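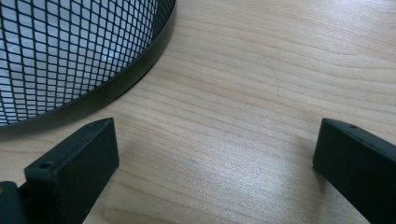
Lining a Round Mesh Wastebasket

A thin liner in a wire-mesh basket slips for one reason: the bag is the wrong width. Measure the circumference at the top edge with a tape, in millimeters. Halve it. The flat width of the bag must be slightly more than that figure. A basket measuring 800 around the top takes a bag 2 sizes up from the small bathroom type, usually sold by flat width.

Open the bag fully and push the bottom seam down to the base. Press the sides outward against the mesh to let trapped air out through the openings.

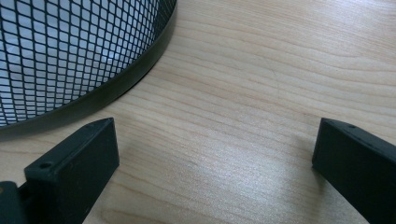
Fold the excess over the top edge and pull it down evenly. If the fold is loose, twist the slack into a knot on the outside - one knot is enough.

Dust collects where the mesh meets the base rim. Brush along the seam with a dry paintbrush before fitting a new bag, then wipe the solid band with a damp cloth.

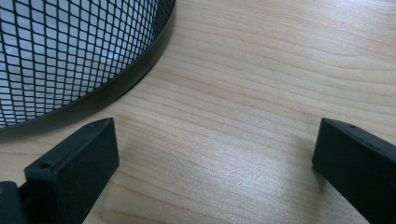 Can the basket be used without a liner?
For dry paper, yes. Pencil shavings and crumbs will fall through the mesh.

Selorm Akolgo, September 30, 2019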